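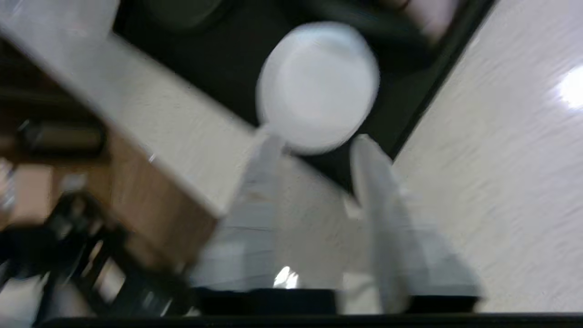
Correia Opens Its Arnstead Test Kitchen to the Public for Robot Demonstration Day

ARNSTEAD, 27 February 2025 - Correia, a developer of software for household and service robots, welcomed 215 visitors to its Arnstead site for its first public open day. Guests saw robots handling dishes, bottles and tea things in a working kitchen, talked with the engineers who run the tests, and had the chance to try the controls themselves.

The open day was planned in December, after the company received a number of requests from local schools, care providers and hotel operators who wanted to see the robots at work before talking about possible uses. Until now, visits to the site had been by appointment only and limited to suppliers and research partners.

A kitchen that stays a kitchen

The demonstrations took place in the same kitchen Correia uses for its daily test work. It has a refrigerator, a sink, a cooktop and an L-shaped run of counter, and staff make their own tea and coffee there. The company did not build a separate stage or clear the room for the event. Papers, mugs and packaging stayed on the counters, as they would on any other working day.

Most of the program was given over to small jobs on the countertop. Robots were asked to pick up a dish and set it down in a new spot, move a drinks bottle from one side of the counter to the other, and work in the space next to a serving tray without disturbing what was on it. Each session ran for 20 minutes, followed by time for questions. Groups were kept small so that everyone could stand close enough to follow the gripper.

The robots ran on Sollis, Correia's control software. Sollis combines a view from the head of the robot with a closer view from the wrist, and uses both to decide how to approach an object and how hard to hold it. Screens in the next room showed the two views side by side for visitors waiting their turn. Several groups chose to stay at the screens for a second session after their own had finished.

Round dishes and flat lids remain among the harder items for a gripper. They have little to hold on to, and a shiny surface under kitchen lights can hide the edge from a camera. The Sollis team has spent much of the winter on this problem. The current version of the software has been trained on around 2,000 recorded attempts at picking up and putting down common kitchen items, including failed ones. Visitors saw failures on the day as well. When a grasp did not hold, the operators left the robot to back off and start again, and explained what had happened once the arm had stopped moving.

Hands-on sessions

In the afternoon, 122 visitors signed up to guide a robot through a task themselves. Each person had one practice turn and one recorded turn, with an operator standing by at the stop button. The tasks were the same ones the engineers use for new staff: reach for the object, close the gripper, lift, move, and set the object down upright. Bottles were the most popular choice, mainly with younger visitors. Recordings from the hands-on sessions were kept only where the visitor had agreed to it in writing at the front desk.

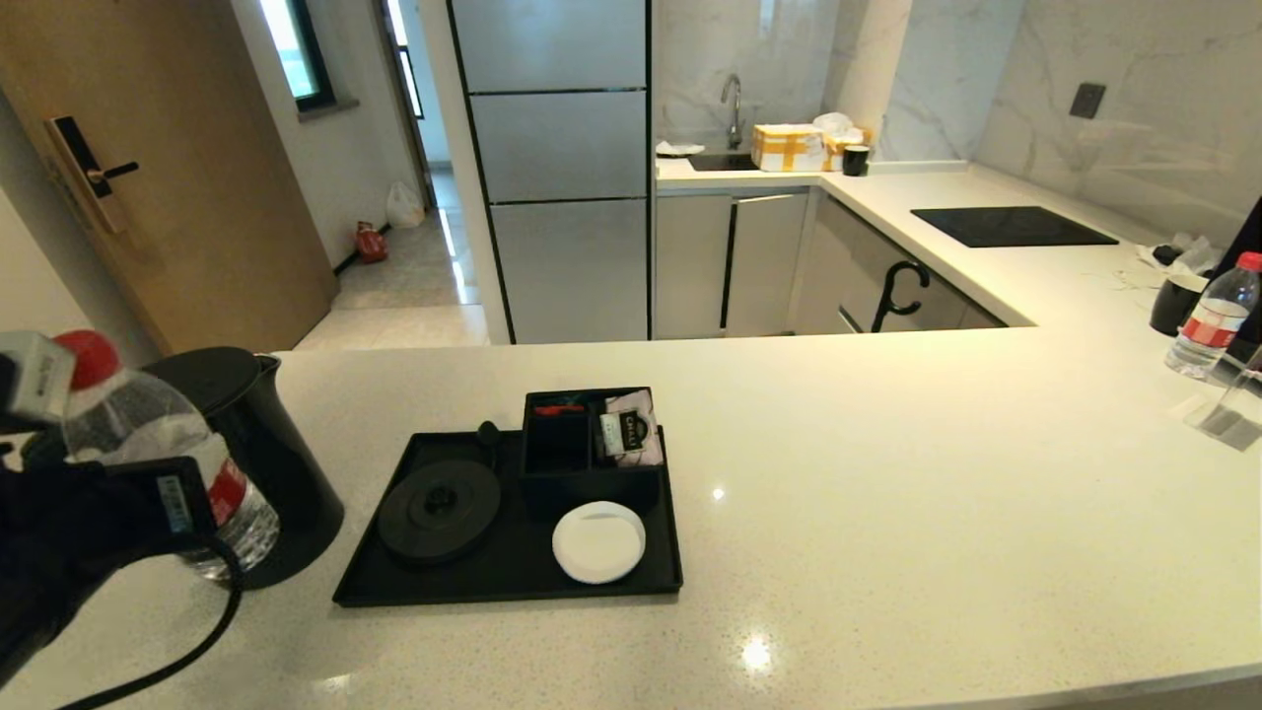
One visitor asked whether the robot could tell a full bottle from an empty one, and said that in her mother's kitchen that would matter more than speed. The operators answered that Sollis does make an estimate of weight once an object has left the counter, and adjusts its grip and arm speed to match. It does not yet make that estimate before lifting. Work on this is planned for later in the year.

Other questions dealt with cleaning, noise, price and what the robot does when a person reaches into its work area. On the last point, the operators showed the slow-down and stop behavior several times over the course of the day. Correia does not sell a household robot and has no price to announce. Its software is supplied to robot builders and to organizations running trials of their own.

Trial site in Noltbridge

Correia also used the open day to give details of its next trial. From this spring, 2 robots running Sollis will be placed in a shared kitchen in Noltbridge, in a residential building with staff on duty at all hours. They will help set out and put away drinks and light tableware between meals. Residents and staff will be able to pause the robots at any time, and the robots will not use the cooktop or handle hot liquids.

The Noltbridge kitchen differs from the one in Arnstead in layout, lighting and storage. Correia wants to find out how much of what Sollis has learned in one room carries over to another, and how much has to be taught again on site. Engineers will be present every day for the opening weeks - after that, they will visit on a fixed schedule and follow the trial remotely. Results will be shared with the building's residents first and then published on the company's website.

Feedback from the day

Visitors were given a short comment card when they left. Common requests were for longer hands-on turns, more seating in the waiting area, and a session for people who work in commercial kitchens. Some guests also wrote that they would have liked to see the robots open doors and drawers, which was not part of the program. The company is going through the cards now and expects to hold a second open day in Arnstead once the Noltbridge trial is under way. Parking was tight during the late morning, and an extra lot will be arranged for the next event.

Schools and community groups that could not attend may ask for a weekday visit. Group visits last 90 minutes and are free of charge. Children under 12 need to come with an adult, and closed shoes are required in the kitchen.

About Correia

Correia develops control software for robots that work in kitchens, homes and service areas. Its main product, Sollis, is used on one-arm and two-arm robots with standard grippers. The company's offices and test kitchen are in Arnstead.

Press and visitor inquiries

Please write to the Correia press office in Arnstead through the contact form on the company's website. Requests for group visits should include the size of the group, a preferred date and any access needs.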